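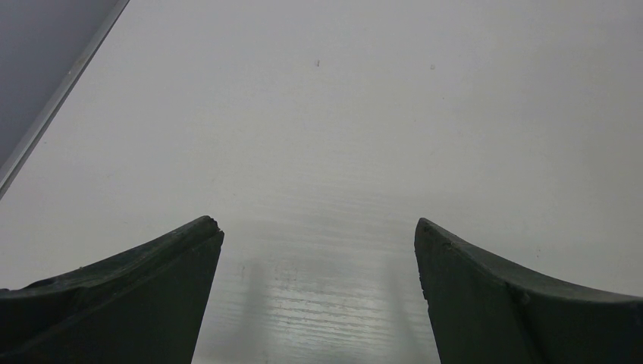
Getting a Grip: Does the Shape of a Handle Change How Hard We Can Twist?

Science and Design Project, Ekimton School
Submitted September 7, 2019

Why I picked this

I got interested in handles because of a jar of pickles. I could not open it, so I wrapped a dish towel around the lid and it popped right off. I was the same person with the same hands, and the only thing that had changed was what I was holding on to. After that I started noticing handles everywhere - door knobs, paintbrushes, garden hoses, the crank on our old pencil sharpener. Somebody had to decide how fat each one should be and whether it should be smooth or bumpy, and I wanted to know how much those choices matter.

My question was: if the handle gets thicker, can people twist harder? And does a soft cover help?

What I expected

My guess was that thicker would always be better. When you turn something, the force from your hand is multiplied by its distance from the center. We learned this in April with wrenches and I thought handles would be the same thing on a smaller scale. I also guessed that a soft cover would help a little but not very much.

What I used

Five wooden dowels of different thicknesses, all cut to the same length
A spring scale
A short metal arm that bolts to the end of a dowel
Foam tape (I used Prurnico, the kind that goes on bike handlebars)
A clamp and a workbench at the Brodico workshop in Villca, where they let students use the tools after school

How it worked

Each dowel was held in the clamp by a loose collar so it could spin. The metal arm stuck out from the end and pulled on the spring scale. A person grabbed the dowel with one hand and twisted as hard as they could, and I read the scale. Everyone did all the bare dowels first, then took a break, then did the same ones with foam tape on them. I kept the room at 68 degrees the whole time, as sweaty hands would have messed up the results.

In the end 39 people took the test. Most were students but there were also teachers and some parents. I loved this part! People got really competitive and kept asking to go again.

What happened

The thinnest dowel was the worst for everybody. You can't get your fingers to press on it properly, and several people said it hurt. The next two were each clearly better than the one before, so up to there my guess was right.

Then it got interesting. The fourth dowel was the best for most adults, but a lot of the younger students did better on the third, which measured 70 millimeters around. On the fifth and fattest one, almost everyone dropped. Their fingers didn't reach far enough around to squeeze, so they slipped before they could use all their strength. The extra distance from the center is still there, but it does you no good if your hand is sliding.

The foam tape surprised me most. It helped on every single dowel, and it helped the most on the thin one. I think part of that is friction and part of it is that the tape makes the dowel a bit fatter.

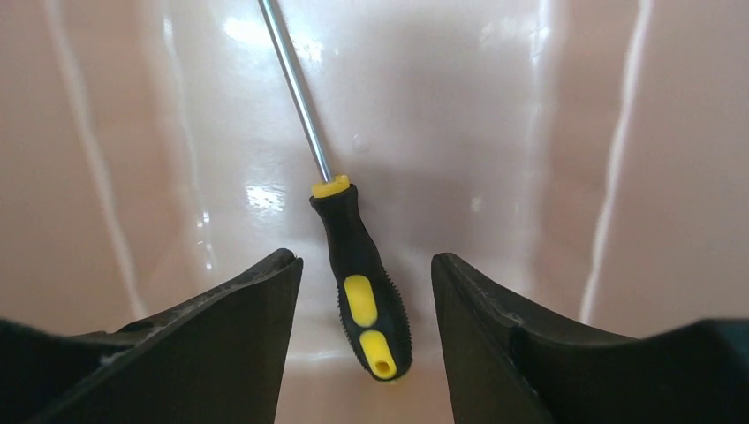
Real handles are almost never plain cylinders like my dowels, and that is the biggest thing my test leaves out. A handle you buy usually swells in some places and shrinks in others so your fingers have somewhere to go. Materials get mixed as well. A screwdriver can have a thin steel shaft with a wide, rounded grip that is mostly black rubber, plus yellow oval inserts on its face, and I would love to know what inserts like those do to the grip. They could change the feel, or they could just be there for looks. My setup could test that if I made handles with patches of two materials.

Problems with my test

People got tired. I gave everyone a break before the foam round, but the foam still came second for every person, so some may have been worn out and others may have gotten better with practice. Next time I would mix up the order.

I also didn't measure hands. I wish I had! The difference between the adults and the younger students makes me think hand size explains a lot, but age isn't the same thing as hand size and I can't prove it with what I wrote down.

The last problem was the scale. The needle jumps when somebody jerks the dowel, so I asked people to twist slowly, and not everyone did.

What I would do next

I want to carve a set of handles with different shapes - one like an egg, one with flat sides, one with finger grooves - and run the test again with hand measurements. I'd also like to try it with wet hands and with gloves on. Gardeners and bike mechanics twist things with gloves all day, and the best thickness for them might be a different one altogether.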